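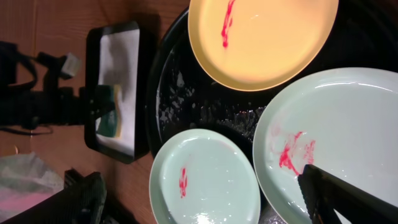

접시의 붉은 자국을 닦는 동작, 시연 데이터는 어떻게 쌓이는가
잔덱스(Jandex) 데이터 수집 담당 셰리프 카멜(Sherif Kamel) 인터뷰

잔덱스의 드리모두스(Drimodus) 프로젝트는 식기 표면의 오염을 로봇이 찾아 닦아 내는 정책을 모방 학습으로 얻는 것을 목표로 한다. 9월까지 모인 원격 조작 시연은 1,192건이다. 수집 절차를 설계한 셰리프 카멜은 이 숫자에 큰 의미를 두지 않는다고 했다.

"1,192건은 저장된 에피소드 수입니다. 학습에 들어가는 수와는 다릅니다. 시작 자세가 기준에서 벗어난 것, 영상과 관절 값의 시간이 어긋난 것, 작업자가 중간에 멈춘 것을 빼야 합니다. 첫 학습에는 그중 500건만 썼습니다."

에피소드 한 건은 그리퍼가 대기 위치에서 출발해 스펀지를 집고, 지정된 식기의 자국을 닦은 뒤, 스펀지를 받침에 되돌려 놓는 데까지다. 기록 항목은 손목 카메라 영상, 관절 각도, 그리퍼 개폐량, 작업자의 조작 입력이다. 힘 센서 값은 별도 채널로 저장하지만 초기 학습에서는 입력으로 쓰지 않았다.

카멜은 손목 시점을 기본 입력으로 택한 이유를 해상도에서 찾았다. "고정 카메라로는 접시 가장자리의 얇은 얼룩이 몇 픽셀밖에 안 됩니다. 손목 카메라는 가까이 갈수록 정보가 늘어납니다. 대신 접근하는 동안 배경이 계속 바뀌고, 접촉 직전에는 그리퍼 자체가 대상을 가립니다. 정책은 마지막 몇 센티미터를 앞 프레임의 정보에 의존해서 움직이게 됩니다."

가림 문제는 시연 방식에도 영향을 주었다. 초기 지침에는 접근 경로에 관한 조항이 없었고, 작업자마다 다른 방향에서 자국에 접근했다. 같은 위치의 자국을 두고 왼쪽에서 들어간 시연과 위에서 내려온 시연이 섞이자, 학습된 정책은 두 경로의 중간으로 움직이다가 접시 테두리에 걸렸다. 개정된 지침은 접근 전에 자국 전체가 영상에 들어오는 자세를 한 번 거치도록 정한다. 경로 자체는 작업자에게 맡긴다.

"경로까지 고정하면 데이터는 깨끗해집니다. 그런데 접시 위치가 조금만 바뀌어도 대응하지 못하는 정책이 나옵니다. 분산을 어디에 남기고 어디서 줄일지 정하는 일이 수집 설계의 대부분입니다."

배치 규칙도 같은 원칙을 따른다. 식기의 위치와 방향은 에피소드 묶음마다 바꾸고, 색과 크기가 다른 식기를 함께 놓는다. 식기끼리 겹치거나 쟁반 밖으로 일부가 나가는 배치도 허용한다. 붉은색을 쓰는 것은 밝은 유약 표면에서 자국의 경계를 자동으로 분할하기 쉽다는 점을 고려한 결정이다. 카멜은 이 선택의 한계를 인정했다.

"색 대비가 큰 자국만 학습하면 모델이 '붉은 픽셀'을 찾게 됩니다. 투명한 기름막이나 말라붙은 전분에는 반응하지 않습니다. 270건을 따로 떼어 갈색과 무색 오염으로 시험했는데, 붉은 자국에서 배운 접촉 동작은 어느 정도 옮겨 갔고 위치 추정은 거의 옮겨 가지 않았습니다. 다음 수집에서는 색의 비중을 조정할 계획입니다."

유약 표면의 반사는 별도의 문제로 꼽혔다. 천장 조명이 접시 테두리에 강한 하이라이트를 만들면 분할 모델이 그 부분을 자국에서 잘라 내거나, 반대로 물방울의 반사를 경계로 잡는다. 수집팀은 조명을 균일하게 만드는 방안을 검토했다가 보류했다. 실제 주방의 조명이 균일하지 않다는 판단에서다. 노출만 묶음 단위로 고정하고, 포화된 픽셀의 비율을 에피소드 메타데이터에 적어 둔다.
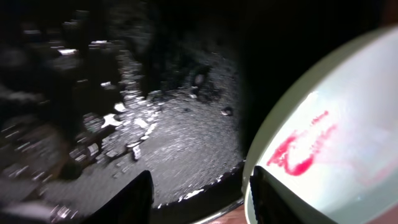

손목 카메라 시점. 두 그리퍼 손가락 사이로 알갱이 질감의 회색 면이 보이고, 오른쪽 그릇 안쪽에 붉은 자국이 있다.

라벨링에는 사내 도구 마그시(Magsi)를 쓴다. 프레임마다 자국 영역을 표시하는 단계와, 에피소드를 접근·접촉·이탈 구간으로 나누는 단계로 구성된다. 영역 표시는 자동 분할 결과를 사람이 고치는 식이고, 구간 분할은 사람이 직접 한다. 카멜에 따르면 의견이 가장 자주 갈리는 지점은 접촉의 시작이다.

"영상만 보면 스펀지가 표면에 닿은 순간을 특정하기 어렵습니다. 라벨러 두 사람의 표시가 열 프레임 넘게 차이 나는 경우도 있었습니다. 그래서 힘 센서 채널에서 후보 시점을 뽑아 마그시 화면에 띄우고, 라벨러는 그것을 승인하거나 옮기게 했습니다. 센서를 학습 입력으로 쓰지 않아도 라벨 품질에는 도움이 됩니다."

자국의 끝도 단순하지 않다. 붉은 물질은 닦는 과정에서 옅게 번지는 일이 많고, 어디까지를 남은 오염으로 볼지 기준이 필요하다. 현재 지침은 색이 옅은 번짐을 '잔여' 등급으로 따로 표시하게 한다. 성공 판정에서는 잔여 등급의 면적이 처음 자국 면적의 일정 비율 아래여야 한다. 비율은 아직 확정되지 않았으며, 카멜은 구체적인 값을 밝히지 않았다.

원본은 클루드포트(Cludport) 저장소에 에피소드 단위로 올라간다. 업로드 직후 타임스탬프 간격, 누락 프레임, 그리퍼 개폐량의 범위를 검사하는 스크립트가 돌고, 통과하지 못한 에피소드는 격리 폴더로 이동한다. 격리된 파일도 삭제하지 않는다.

"처음에는 실패 시연을 지웠습니다. 스펀지를 놓치거나 접시를 밀어 버린 것들입니다. 나중에 복구 동작을 가르치려고 하니 쓸 예시가 없었습니다. 지금은 실패 후에 작업자가 스스로 상황을 되돌린 시연을 별도 태그로 남깁니다. 성공 시연보다 이쪽이 더 모으기 어렵습니다. 일부러 실패하라고 하면 부자연스러운 실패가 나옵니다."

작업자의 숙련도 역시 변수다. 원격 조작 장치에 익숙해질수록 동작은 빨라지고 멈춤이 줄어든다. 같은 작업자의 초반 시연과 후반 시연을 구분 없이 섞으면 속도 분포가 두 봉우리로 갈라진다. 수집팀은 새 작업자의 첫 묶음을 학습에서 제외하고, 나머지는 구간별 소요 시간을 정규화해 사용한다. 정규화가 접촉 구간의 힘과 속도 관계를 왜곡할 수 있다는 지적이 내부에서 나왔고, 접촉 구간만 원래 속도를 유지하는 판본을 비교하고 있다.

목표 규모를 묻자 카멜은 검수를 통과한 시연 기준으로 약 1,000건을 제시했다. 현재의 식기 구성과 오염 종류를 유지한다는 전제에서다. "그 이상은 같은 조건을 반복해도 검증 오차가 잘 줄지 않을 것으로 봅니다. 그때부터는 그릇의 깊이를 바꾸는 쪽이 낫습니다. 얕은 접시와 깊은 그릇은 손목 각도가 완전히 다릅니다. 그릇 안쪽 벽의 자국은 지금 데이터에서 비중이 낮고, 정책이 가장 자주 멈추는 곳도 거기입니다."

깊은 그릇의 경우 그리퍼 손가락이 테두리에 먼저 닿는 문제가 있어, 손가락 길이를 바꾸는 방안이 함께 논의되고 있다. 하드웨어가 바뀌면 손목 영상에서 그리퍼가 차지하는 모양도 달라진다. 카멜은 기존 시연을 그대로 합칠 수 있는지, 손가락 영역을 가린 뒤 다시 학습해야 하는지를 소규모 묶음으로 먼저 확인하겠다고 말했다.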